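June 24, 2020

Up at five, in by six. Overcast, 16 degrees in the yard and rather more than that by the tunnel washer, which had been left on through the night for the Peverdale order. Two crates of that order had been stacked under the extractor and had to go round again.

Sorting target for the shift was 1000 pieces an hour across both benches. We have not made that since February, when there were four people on each bench instead of two and no screens between them. The figure on the board has not been changed. I raised it at the start-of-shift talk and was told it would be looked at with the other figures once the arm was in use. I wrote that down in the shift book so that there is a record of it.

Cell 1 first. The Drornimel software had updated itself overnight and the settings for the soft-close had gone back to the supplied values. Soft-close is the last part of the grip, where the fingers slow down before they touch. At the supplied value it is fine for the hard beakers and too quick for anything thin. I put it back to ours and saved a copy under a new name, with the old name left alone in case the update looks for it. Then ran the empty cycle for fifteen minutes with the guard shut. No faults. Joint temperatures normal. The second joint is still slightly louder than the others on the way down and I have logged it again.

The washers came over at their break to watch. They ask sensible questions, mostly about what happens when it drops something. At present the answer is that it stops, a light comes on, and one of us opens the guard, clears up, closes the guard and presses reset in two places. It takes longer than picking the thing up would take. One of them pointed out that on the hand bench a dropped beaker is kicked under the table and dealt with at the end. I could not argue with that, but the fault log has every drop in it and the hand bench has no log at all, so the two cannot be compared. Management will compare them anyway.

The change I notice most is in what people are asked to know. On the hand bench you learn by picking things up. After a week you can tell a cracked beaker by the sound when it meets its neighbour, and after a month you can feel one that has not been rinsed properly. None of that is written down. For the arm I have had to write it down, and about half of it turns out to be hard to put in words. "Feels greasy" is not a setting. I have a sheet of such phrases, collected from both benches, with a blank column next to it for the measurement we would need. The blank column is still mostly blank.

Mid-morning I had the test table to myself and went on with the mixed returns. These are the pieces that come back from customers in the wrong crate, and they are the reason the Hirkstead contract loses money. Beakers go through in their own racks with no trouble. What holds up the bench is everything else that arrives among them: odd glasses, drinks bottles, pieces with something still in them. On the hand bench a person tips out, looks, and sorts, all in one movement. The arm has to be told that those are three jobs.

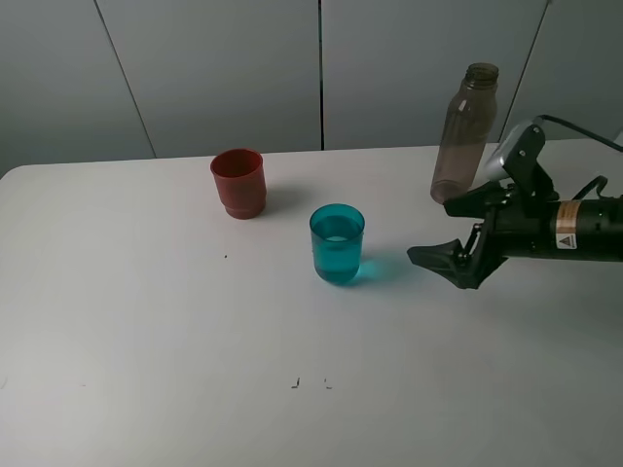 Part-filled pieces are the item I am least happy with. An empty cup can be taken almost anywhere on its side, tilted, turned over and put in a rack, and the only question is whether the fingers are wide enough. A piece with liquid in it has to be kept upright all the way to the tipping tray, at a lower speed, with a longer ramp at both ends of the move. So the level has to be known before the fingers close. With the blue-green glass that ought to be simple, as the waterline shows through the side, but the tint also throws a coloured shadow on the white top and the software has twice drawn its outline round glass and shadow together. The red cup is opaque and can only be judged by looking into it from above. The tall bottle has its cap off, which means it must be treated as open whatever is or is not in it, and it stands far enough back that the arm itself hides the lower part on the approach. I have asked for a rule that any uncapped bottle is handled as full. It will cost time on the empty ones. I would sooner lose the time than have water in the cell.

There are also two little dark marks on the table top, old tape or scuffing, I have not decided which. The software reported one of them as a piece this morning, at low confidence, and asked whether to pick it. I tried thumb, then spirit. I have left them there for the moment and added them to the ignore list, with a note, so that whoever replaces the top also clears the list.

Results for the session, such as they are. I ran 265 attempts, more than 200 of them on empties. Empties are good enough to go to the floor on trial. Part-filled pieces are not. The failures were mostly slow ones, the arm arriving beside the glass and then waiting, fingers open, until the time limit ran out. I prefer that kind of failure and have said so in the report. Two were spills, both on the ramp down at the tray end. I lengthened the ramp and repeated the set after lunch. No spills in the repeat, though it was a shorter set and I would not put much weight on it.

Lunch in the loading bay, as the canteen is still shut. Cheese and pickle, an apple. The bench people sit on one side of the ramp and the office on the other, which has been the case since the markings went down and I doubt will change when they come up.

Meeting at two about the rota, on the laptop, sound poor. The proposal is that when the arm takes over the beakers on bench one, one person stays there as "cell minder" and the other moves to inspection. I asked what the minder does between faults. The answer was that the minder minds. I said that a person standing beside a machine that stops a few times an hour cannot do anything else properly and also cannot rest, and that this is a worse job than the one we are replacing. It was agreed that the minder could have the crate labels to do. That is something. I also asked that the post be rotated every two hours and that reset training go to everyone on both benches, with the same pay step. The rotation was accepted. The pay step was noted.

Inspection is the better job, to my mind, and it needs better light than it has. The present tube flickers at one end. I have put in a request for a new fitting under the automation budget, where there is still money, although strictly it belongs to the building.

Somebody in the meeting asked when the arm would be able to do bench two as well. Bench two is the Urban range, the tall tapered tumblers that nest and stick together. A person separates them with a quarter turn and a tap. I have tried to make the arm do this and it needs a second hand, or a fixture to serve as one. I said not this year. I could see this was received as caution on my part. It is an estimate, made with the fingers we have.

Afternoon mostly paperwork. Updated the risk sheet for the guard, added the uncapped bottle rule, corrected the drawing of the tray, which still showed the drain on the wrong side. Ordered finger pads. The present ones are wearing on the lower edge, where they have been meeting the table on low pieces, and I have raised the lowest permitted height by two millimetres until the new ones come. This will mean that flattened cups are left for the minder. Wrote that on the card by the guard, in large letters.

One of the older hands on bench one asked me on the way out whether she ought to look for something else. I told her what I knew, which is that nobody is to go this year and that I have not been told anything about next year. She asked if I would be told. I said probably not before her. She said fair enough and went for her bus.

Home by six. Back stiff from leaning over the test table, which is too low for me and exactly right for the arm. Watered the beans. Tomorrow: repeat the part-filled set at full length, second joint noise, chase the light fitting, print the reset cards.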